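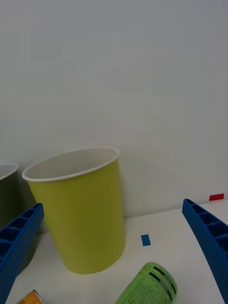 Slide 1: Green paper cup, standing; green can, lying down.

The Drinks Table, Before and After
Notes for Tamunoemi Fashola, Vestberg hosts' afternoon, 7 Jul 2023

Leave slide 1 up while people find their chairs. Say hello, thank Ji-hoon for the invitation and for the very good lunch, and tell them they're welcome to interrupt me whenever they like, because I do tend to go on once I get started on cups.

Opening

I want to talk this afternoon about the part of a party I like best, and I know that's a strange thing to say, but it's the drinks table. I've been setting out drinks for other people's gatherings for a long time now (weddings, retirement lunches, a great many school concerts) and I still get a little flutter when the cloth is straight and the first row of cups goes down.

So have a look at the cup on the screen. It's a plain paper cup, wide at the top and narrower at the bottom, with a rolled white rim. Yellow-green on the outside, pale on the inside. I'd like you to keep three things in mind while I talk: the rim, the color, and that can lying down in front of it.

(Pause here. Let them look. Drink some water.)

Slide 2: The rim

Ask who has ever had a rim come unrolled on them. Hands will go up.

The rolled edge is what your lip touches, and it's also what keeps the top of the cup round when somebody picks it up a bit too firmly. When I'm buying, I ask for one loose cup from the supplier and I squeeze it just under the rim, gently, the way a guest would. If it springs back I'm happy. If it stays oval, I hand it back with a smile and try the next one. The cups we bought from Sillov for the January party were lovely to look at and went oval in everyone's hands, and I had 200 of them, so we used them for pretzels all winter.

Put cups out mouth up only when you're about to pour. If the table is being laid an hour ahead, turn them over on a clean tray and turn them back as people come in. I used to skip this, and then one breezy afternoon we had grass clippings in the lemonade.

Slide 3: Color

Tell the story of the beige party here, but keep it short this time!

I like a cup with some color to it. Against a white table and a white wall, a yellow-green cup is easy to find from across the room, and people do wander off and look for the drinks from across the room. There's a darker green one at the left of the picture too, only a slice of it, and I would happily use those two shades together: the lighter one for cold drinks, the darker one for anything with coffee in it. Guests pick that up very quickly if the first few cups are already poured when the doors open.

What I wouldn't do is four or five colors at once. We tried that at the Ra dinner and people spent the whole evening asking one another what the orange ones were for. They weren't for anything. I had run out of the blue.

A plain inside is a kindness as well. You can see what you've been given and how much of it is left, and nobody has to tip a cup toward the window to find out whether it's apple juice or iced tea.

Slide 4: Cans

Now go back to slide 1 for a moment if the clicker allows it. (Ji-hoon Yeon has the laptop; just nod.)

There's the green can on its side, and an orange and yellow one just showing down in the corner. I want to make a small plea about cans on their sides. A can standing up stays where it was put. A can lying down has ideas of its own, and on a smooth table it doesn't take much of a bump to send it off. I've crawled under more trestle tables than I care to mention.

If you're laying cans down in a tub of ice, wonderful, lay them down, they chill nicely packed together. On the tabletop, stand them up, and turn the labels to the front so people can read what they're choosing. Leave a hand's width between the cans and the cups. I measure it with my own hand, which is a small one, and it has always been enough.

Open cans only as they're wanted. I know it feels generous to have them all open and waiting, but they go flat, and then you're the person who served flat soda at somebody's fortieth.

Slide 5: How many?

This is the question I get asked most, so go slowly.

For our spring lunch we had 41 guests and I put out two cups each, with a sleeve of spares under the table. We got down into the spares before dessert. People set a cup down, start talking, and lose track of which one was theirs, and I don't mind that a bit. It means they were talking. A pen on a string helps some, and children love writing their names.

With cans I plan on one and a half per person for an afternoon, a little more if it's outdoors. Please count what you have left over and write it down on the lid of the box. Future you will be so grateful.

Slide 6: Clearing

Start before the end. I carry a tray around while the talking is still going on and take only what is plainly finished with, and I ask if I'm in any doubt.

Pour leftovers into one bucket first, then stack the cups inside one another. A stack that still has drink in it is a sticky, leaning tower and it will go down your sleeve. I keep the tower to the length of my forearm. Cans go in their own bag, tipped out, and I check with the hall about which bin takes what, since it's different at every place I've worked and the signs aren't always much help.

Wipe the table last, with a cloth that's just damp. White tabletops are beautiful and they show every ring, so look at it from low down, with the light coming across, and you'll find the ones you missed.

Questions

Likely ones: can you reuse paper cups (I don't, for guests), where the pitchers came from (Purer, the medium size, the large is too heavy to pour once it's full), and whether I'll share my list. Yes! Copies are on the chair by the door. Please take one for whoever couldn't come, and if you'd like to stay and help me fold the cloths afterward I'd love the company.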